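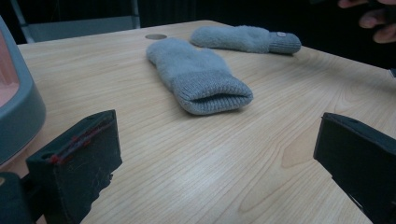
Ticket 3556: Brisoline segmenter opens phantom instances between and beside the gripper fingers
Component: perception / instance segmentation, finger mask
Opened by: Jingyi Luo
Assigned to: Hongjun Lei
Status: resolved, one follow-up open

Since the move to Brisoline 4, the instance segmenter returns more objects than the grasp labeler can use. With two gray mittens on the wood table it should return two instances. In most frames I get three or more. One extra comes from the far mitten, where the small light label on the cuff is split off as its own object. The rest I can't tie to anything obvious. The grasp labeler then picks the instance closest to the midpoint between the fingertips, which is often one of the extras, and writes a grasp target that is not on a mitten.

Expected: one instance per mitten, none elsewhere on the table.
Seen: 570 of the 600 frames in the test clip have at least one extra instance.
Blocking: export of the mitten set to Drandular.

Steps to reproduce
1. Check out the current main branch of the labeling pipeline.
2. Run the segment stage on the mitten test clip with the default config.
3. Run the label stage and open the overlay viewer.
4. Step through with the instance IDs turned on.

I get the same result on my desktop and on the shared GPU box. Setting the random seed makes no difference.

Comment – Hongjun Lei, 9:40 a.m.
Reproduced. Two things are probably mixed together here. The label split looks like the new merge threshold, which got stricter in version 4. The others come and go with the camera pose, so I want to look at the finger mask before touching the model.

For anyone who hasn't worked on this part: the camera moves with the gripper, so the fingers stay in nearly the same place in every image. We paint over them with a fixed mask before segmentation. Anything the mask misses goes to the model as if it were on the table.

Jingyi, can you send the following?
– the config dump from the segment stage
– the mask file name the stage prints at startup
– the list of frames with extras, with pixel areas

Comment – Jingyi Luo, 10:25 a.m.
Config and list attached. Startup prints:

[segment] loading finger_mask_wide_old
[segment] mask scale 1.0, dilate 0
[segment] merge_threshold 0.82
[segment] warn: mask profile not found for rig, using fallback

I had not noticed the warning. It scrolls past while the model is loading.

Comment – Hongjun Lei, 10:50 a.m.
The fallback explains a good part of it. The fallback mask was drawn with the earlier finger geometry and it has no dilation, so a thin strip of black finger is left over along both pads. The profile lookup changed in version 4 as well. It now wants the rig name in lower case, and ours is stored as "Grornwood" with a capital G.

Please try these in order and report after each one. Don't change two at once.

1. Rename the rig to lower case in the profile file, rerun, and check that the warning is gone.

2. Set dilate to 6 and rerun the same clip.

3. Set merge_threshold back to 0.70, the version 3 value.

4. Run the segmenter on frames that have bare wood between the fingers, with the overlay on, and see where it still fires.

Comment – Jingyi Luo, 1:15 p.m.
Step 1: warning gone, correct profile loads. The extras along the inner faces of the pads are gone.

Step 2: a few small slivers along the top edges of the finger blocks went away too. No loss on the mittens that I can find.

Step 3: the label now stays with the cuff, and the far mitten is one instance in every frame I opened. The near one was never split. I had expected the dark gap at its cuff opening to cause trouble and it doesn't.

Step 4: one extra is left. It sits low on the left, it has the same shape every time, and it follows the gripper when the gripper moves. It is not the grain. I lowered the score cutoff to see if the darker curves in the wood would come up as objects and they stayed background. The instance lines up with the bit of thin silvery wire hanging under the left finger block, where it runs down past the lower edge against the wood. The mask follows the block and the arm and leaves that part uncovered.

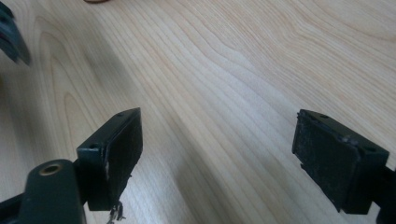
Root cause
Three separate faults, all showing up as extra instances.

a) The rig name did not match after the version 4 lookup change, so the stage used the old finger mask and only printed a warning.
b) The stricter merge threshold split small high-contrast patches off soft objects.
c) The mask profile covers the finger blocks and arms only. It has no allowance for anything attached below them.

Fix
Mask profile redrawn by Lihua Li. The left side now extends down to the bottom border of the image and takes in the wire. It costs a small patch of table in the lower left, and we don't label grasps that low anyway. Dilate is 6 in the profile itself, so it no longer has to be set by hand. Merge threshold is 0.70 for the soft goods config only. Rigid objects keep the new value.

The segment stage now exits with an error if the profile is missing. To get the old behavior back, pass --allow-fallback-mask.

Comment – Declan Halliday, 3:05 p.m.
Reviewed the mask change and merged it. I'd still like the wire trimmed or taped up on the hardware side. A fixed mask can only cover it while it hangs the same way, and if it swings outside the new area we are back to the same bug. Opened a separate item with Jin-sol Hong for that.

Also, please don't reuse this profile for the Cui rig. The left arm is in a different place and the mask will eat part of the work area.

Verification – Jingyi Luo, 4:30 p.m.
Reran all 600 frames on the merged branch. No extra instances. Grasp targets fall on a mitten in every frame where the labeler writes one. Export to Drandular is queued.

Open follow-up
Wire under the left finger, hardware side. Owner: Jin-sol Hong. Due in August, before the next recording block. Leave the extended mask in place until that item is closed.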